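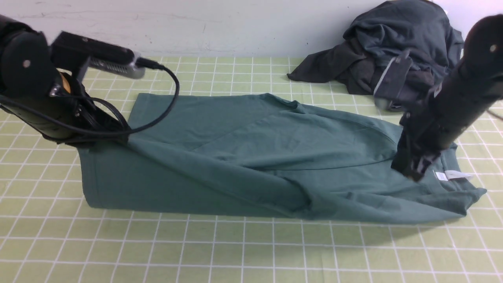 Setting up ad units in Josero
4 min read

This section covers creating your first ad unit and placing it on a site. You need an approved publisher account and permission to edit your page templates. If your site runs on Isance, install the connector first and skip step 4.

1. Sign in and open Inventory > Ad units.
2. Click New unit. Enter a name that tells you where the unit will run, such as "article-top" or "sidebar-home." Names can't be changed later.
3. Choose a size. Responsive is the default and works for most pages. If you pick a fixed size, check that the column is wide enough on phones.
4. Copy the code and paste it into your template where the ad should show. Paste the loader line only once per page, even if the page has several units.
5. Save the template and clear your site cache.
6. Go back to Ad units and click Check placement. The status changes from Pending to Found when the code is detected.
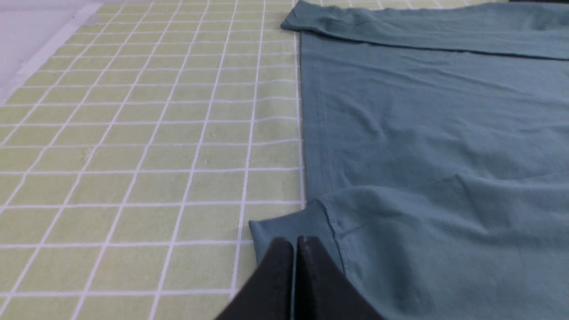
A teal cotton T-shirt lying flat on a green grid mat.

Note: A new unit can stay blank for about 2 hours after it is found. Leave the code in place during this time - removing it and pasting it again restarts the wait.

Caution: Do not click your own ads to test them. Use Preview mode, which loads sample ads and records no clicks.

Blocking categories

7. Open Controls > Categories and switch off any category you don't want on your site. Changes apply to every unit in the account.
8. To block a single advertiser, paste its web address into the Blocked list. The list holds up to 700 addresses. 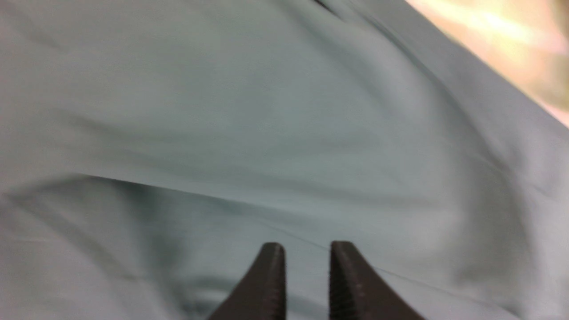

Can I use the same unit on more than one page?
A unit can run on any number of pages within one site. Reports will combine them, so make separate units if you want separate numbers.

If a unit doesn't load

Open the browser console and look for a line starting with "josero." Error 104 means the unit ID is wrong or the unit was paused. Copy the code again and compare the ID. If there is no line at all, the loader is missing or a script blocker is on.
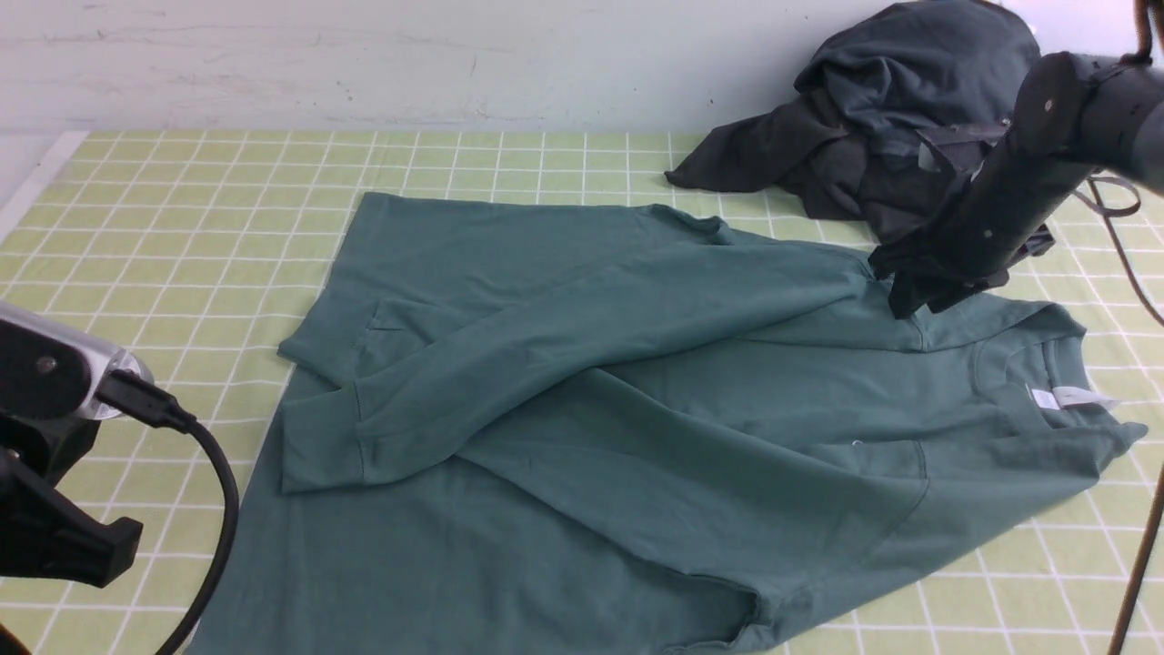

Teal-green top with one sleeve folded across the front.

9. When the unit loads, turn off Preview mode and save. Live reporting starts with the next page view.

Related
Linking a Maluleke payment account
Importing reports from Derlow
Installing the Isance connector
Adding a second user to your account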